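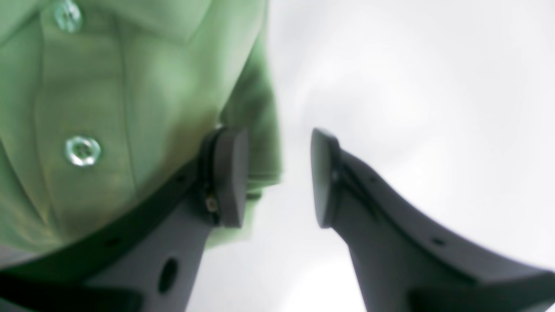
Should you button a dress shirt before you fold it? Do the top button and one in the middle, and leave the rest alone, which keeps the collar up and saves you a good deal of fiddling.

I learned to fold from my friend Sofia Coelho, back when we both worked the shirt counter in Cheetham, and I've never found a method I like better. Start by laying the shirt face down on something flat and bigger than the shirt itself. Smooth it out from the middle with your palms - no need to press hard - and pull the side seams straight.

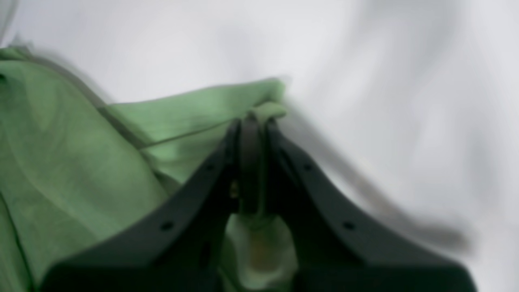

Once the back is smooth, bring one side in toward the center, so the fold runs down from the middle of the shoulder. Lay the sleeve back along that fold. Do the same on the other side, and take your time over it! Then turn up the tail a few inches and fold the body in half toward the collar.

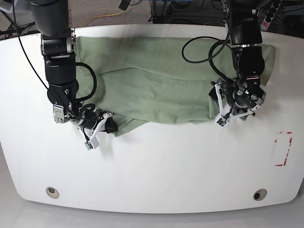
Soft cotton is forgiving stuff, and you can always shake a shirt out and begin again. I do it myself most Sundays, when there's a big pile and my mind is wandering. The thing to look for is the layer underneath. On the pale green one on the white table, the cloth is doubled over on itself and the lower layer is wrinkled, and a fold made on top of wrinkles like those will only set them in. Open it back up, smooth the under layer first, then fold again.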